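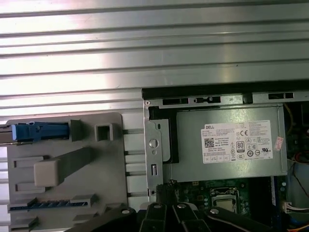
Week 6: Learning where to look before you pull

The method we cover this week comes out of disassembly work, and I have been looking forward to it all term! The question is simple to ask. A robot has to take apart a used desktop computer it has never met, so how does it decide which part to touch next? Older systems worked from a parts model, and they did fine until a maker moved a bracket by an inch. Bożena Bednarek's group trained Gumo on wrist camera views instead, and the wrist view is a lovely place to study the problem. Take the blue latch at the left, on the gray plastic bracket. It is small, but its color stands out against everything close to it, and the network picks up on that very early in training. The power supply is the harder case: a big gray metal box next to gray sheet metal, where the white label gives the network far more to hold on to than the edges of the casing do. Keep that in mind when we get to the failure cases.

How Gumo works

There are two parts. The first gives every pixel a "touch score", a guess at how useful contact at that point would be. The second takes the best few points and predicts what each push or pull would do. The arm carries out one short move, looks again, and starts over. It never plans the full teardown, and I think that is the best idea in the paper (we will argue about it in section, I hope).

Training data

2000 short demonstrations, of which 868 include at least one failed pull. Prakash Shenoy wanted the failures left in. Take them out and the touch score gets bolder and worse, mostly on latches that must slide before they lift.

Results to know

With up to 600 demonstrations, Gumo and the older baseline, Flato, are very close. Past that point Flato goes flat and Gumo keeps climbing. Look at the slope of the two curves first, then the end points.

Failure cases

Shiny ridged metal is the big one. Glare moves as the wrist moves, and the touch score chases it. Labels are the other: the network likes to touch print.

For section

Read Pavithra Alva's note on glare and bring one change you would make to the touch score. Rough sketches are welcome.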